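Le plumeau, le robot et nous

Depuis mars, je passe une bonne partie de mes journées à apprendre à un robot à faire la poussière, et je n'ai jamais autant aimé aller au travail ! Chez Braltorbridge, on prépare un service d'entretien de bureaux (nom de code Clodix, ne me demandez pas pourquoi), et l'équipe de ménage y est associée depuis le premier jour. Moi, j'ai nettoyé des bureaux pendant des années avant d'arriver là, alors forcément j'ai un avis sur la façon de tenir un plumeau.

Une étagère de bureau, ça paraît tout bête. Mais il faut passer entre les objets, ne pas accrocher le pot à crayons, doser la pression... Des gestes que je faisais en pensant à ma liste de courses, et qu'il a fallu décomposer un par un. On travaille avec de petits bouts de papier de couleur sur les planches, bien visibles, et le plumeau en chenille turquoise est devenu la mascotte du service.

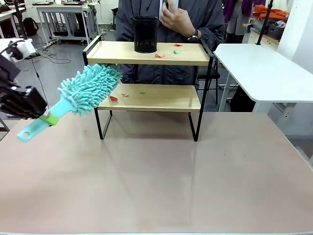
Solange Portela m'a répondu, quand je lui ai raconté tout ça, qu'elle voulait bien s'enthousiasmer, mais qu'elle attendait de voir les plannings : si la machine prend les étagères, est-ce qu'on nous laisse le temps gagné, ou est-ce qu'on nous ajoute un étage ?

Elle a raison de poser la question, et je l'ai portée telle quelle en réunion. Pour l'instant, les horaires n'ont pas bougé. Ce qui a changé, c'est le contenu : Loan Vi relit les essais et les classe (on en est à 903, dont 222 à refaire, la honte), Wagner Rocha prépare les objets, et moi je corrige les gestes. J'ai une épaule qui me lance depuis longtemps, et lever le bras moins souvent, je le sens le soir en rentrant.

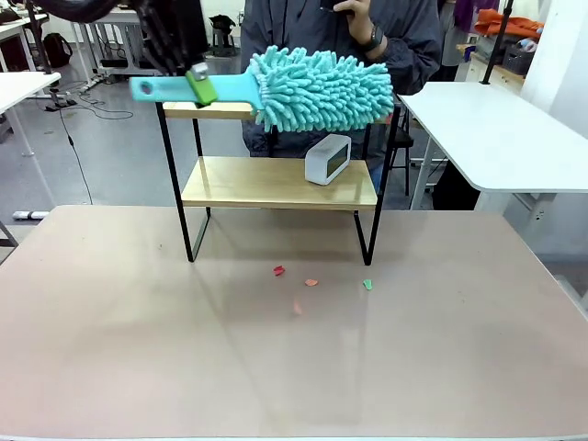 Et puis il y a les discussions ! Avant, les ingénieurs et nous, on se disait bonjour dans le couloir. Maintenant on se dispute pendant vingt minutes pour savoir s'il faut commencer par la planche du haut (oui, évidemment, la poussière tombe). J'ai appris à lire un journal d'essais, et un collègue de la technique a appris à plier une microfibre en quatre, chacun son tour.

Reste la formation, promise à toute l'équipe et pas seulement aux trois qui sont là depuis le début. J'ai mis mon nom sur la liste, celui de Solange aussi, elle râlera mais elle viendra. La prochaine étape, ce sont les bords de fenêtre, avec les plantes vertes au milieu. J'ai hâte !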